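Rernex Home Forum > Kitchens > Sealing granite, worth it or a racket?

pavlik_42
Got a quote from Standberg to reseal my speckled granite. They want $88 a visit, every 3 months, "to protect the investment." I have owned this counter for years and wiped it with dish soap. What exactly am I protecting? 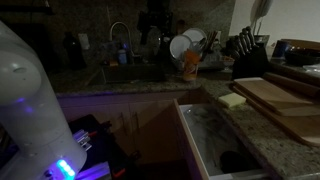
The sales guy also said unsealed stone "harbors bacteria." I asked him for a source and he gave me a brochure.

tessellate
Put a few drops of water on it and wait. If the stone goes dark, seal it. If the drops just sit there, keep your money.

Ismael Holanda
I disagree a little. The water test won't tell you much about oil. I skipped sealing on a light slab and have a permanent ring by the stove. Once a year is cheap insurance.

pavlik_42
Once a year I could live with. Four times is a subscription.

erdős_fan
They tried to sell me a floor package too. Same pitch – special coating, up to 4,000 washes. Who counted? 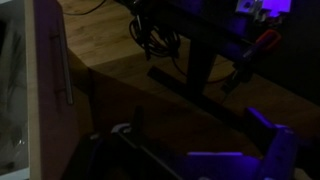 Wood floor, late in the day.

tessellate
A mop and a dry towel. I wouldn't put a stone product on wood no matter what the label says.

Ismael Holanda
Agreed on the floor. For the counter I use the Arnano stuff and it goes on in minutes. No complaints so far.

erdős_fan
"No complaints" after how long? Everything works the first week. I keep a log, so I'll paste my entry on the sink side of things.
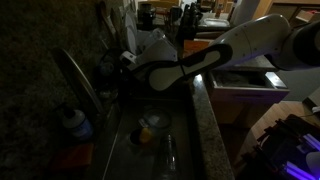
Back kitchen, April –
Skipped the steel polish again. Rinsed with hot water and left it. Can't tell the difference from the month I paid for polish.

Ismael Holanda
Steel isn't stone, though. You're comparing two different things.

erdős_fan
Fair. Still not buying the polish.

pavlik_42
Did the drop test by the faucet. No dark spot after 42 minutes. Canceling Standberg.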